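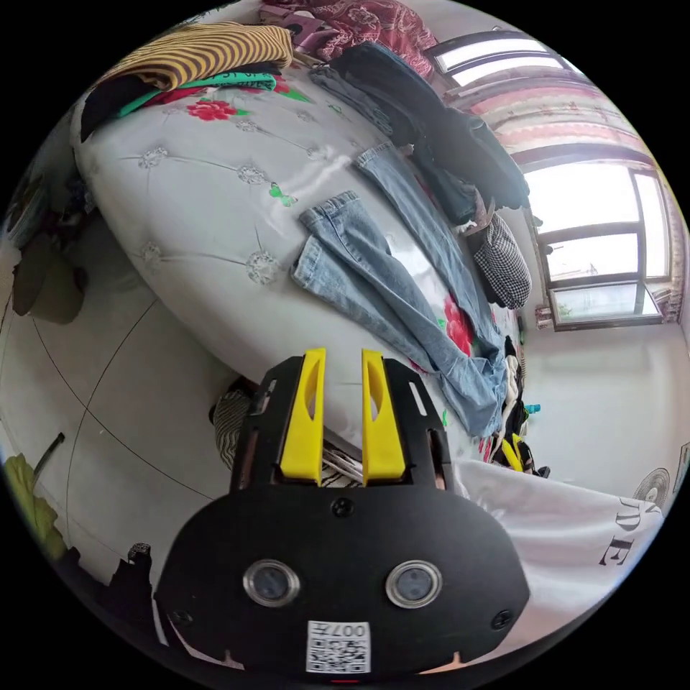 **Ticket 143: fingers slip on denim**
Opened by: Noemí Bautista
Assigned to: Fredy Agudelo
Project: Tevia (hand-held grippers, shared bench)
Status: open, and I'd like it to stay open

**Reported problem**

When I pinch the cuff of a pair of jeans and pull, the yellow fingers ride up over the hem and let go. T-shirts are fine. Towels are mostly fine. Jeans go wrong often enough that I don't trust any folding run that has jeans in it.

**What I was told to try**

Fredy says it's calibration. I have heard "it's calibration" for every fault on this build, including the one that was a dead cable. I did it anyway.

1. Re-ran the open/close calibration. No change.
2. Took the fingers off, cleaned them, put them back. No change I'd swear to.
3. Swapped the left and right fingers. The slip stayed on the same side, so I don't think it's a bad print.
4. Put a strip of bike tube on one fingertip. Better grip, but it dragged the fabric when I tried to let go. Took it off again.

**Fredy, reply**

Can you check the mounting plate? If the screws behind it are loose the fingers will spread under load and it looks just like slipping. Also, are you pinching one layer or two? The hem is thick and the tips were drawn for thin cloth.

**Noemí, reply**

Screws were tight before I touched them. I've marked them with paint so we can stop having this talk.

Two layers, because that's how people pick up jeans. If the design only works on one layer, the page for the build should say so. It says "all everyday laundry" right now, and I'd take that line out until somebody shows me.

Went back to the bed with the jeans laid out flat, to look at the two ends separately.
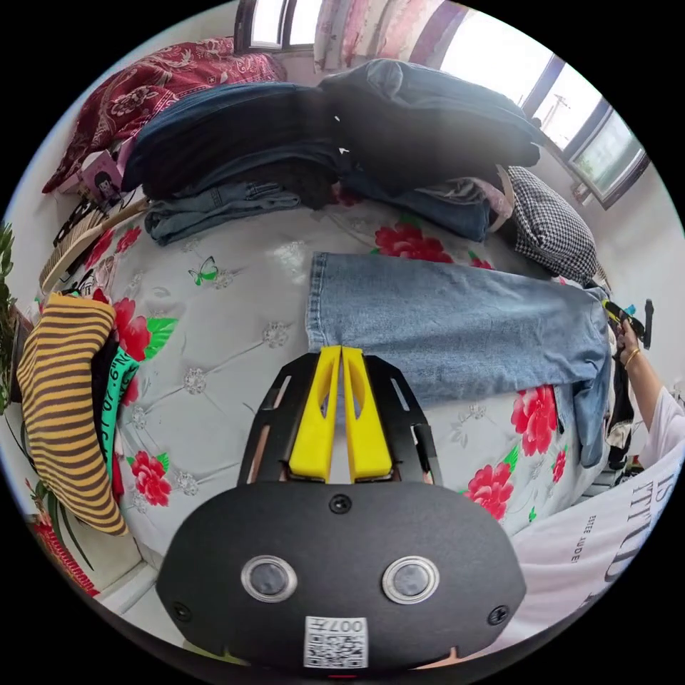
*Jeans stretched across the bed, one gripper by the hem and the second near the far end.*

Results from this round: the waistband end holds. The hem end slips if I come in from above and holds if I come in level with the quilt. That could be the angle, or the quilt giving way under the tips. I can't tell which on a soft bed, and I'm not going to guess.

**Fiachra Breathnach, comment**

Had the same on my set. Longer fingers fixed it for me.

**Noemí, reply**

Fixed it on what? How many tries? I'll print a pair, but I want the old ones tested on the same jeans first – otherwise we're just swapping parts until we feel better.

**Next**

- Noemí: 40 pinches at the hem on a hard table, old fingers, half from above and half level
- Fredy: send the file for the longer fingers
- Don't close this as "calibration"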